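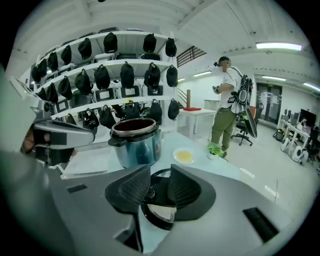

Gripper jaws, close up

2015-03-04

Statement coding, Skudotham/Foltstead boundary talks

Picked up again from the spreadsheet. We now have 1,001 public statements from the two town governments, everything from press releases to short posts to the stuff read out before council meetings. I pulled 50 of them for the double-coding check and we disagreed on 19, so the codebook needs work before I touch the rest.

Nearly all the trouble is in the denial category. When Foltstead puts out a line like "there is no proposal to move the crossing," one of us codes it as a denial and the other codes it as a position on the crossing. I can see both! The way I had it written, a coder has to guess whether the speaker is knocking down a rumor or staking out ground, and half the time it's both in one sentence. I'm leaning toward two columns, one for what the statement does and one for what it's about, and letting them overlap.

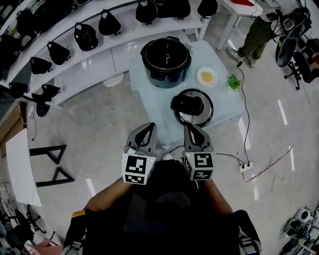

Does a denial count as a statement of policy?
Only when it names a specific term of the draft, such as the crossing, the water share or the tax line. A plain "that report is wrong" stays in the denial column and gets no policy code.

I tried that rule on the batch from the Kadlec round and it felt a lot cleaner, though the Skudotham mayor's office writes in such long sentences that one release ended up with every code we have. Splitting by sentence would fix it but then the counts won't line up with the old sheet. Leaving it by statement for now.

Other thing – the dates. Foltstead posts go by when they went up, Skudotham releases go by the date typed at the top, and those can be a day apart. Matters a lot if we want to say who answered whom. I added a "date source" column and filled it in down to the end of the Kadlec material. The rest is blank, please don't sort on it yet.

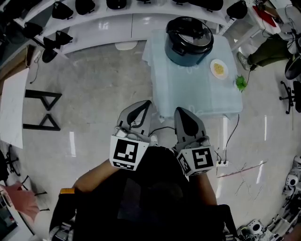
Still to do

Rewrite the denial entry in the codebook and recode the same 50, both of us, without looking at the first pass.
Find the missing Clultumton minutes. The town site has a dead link and the clerk's office says to ask in writing.
Decide if we keep joint statements. I say keep them, own category.
The talks move to Clultumton in May and I'd like the new codes settled before then, or we'll be doing this all over again with a bigger pile.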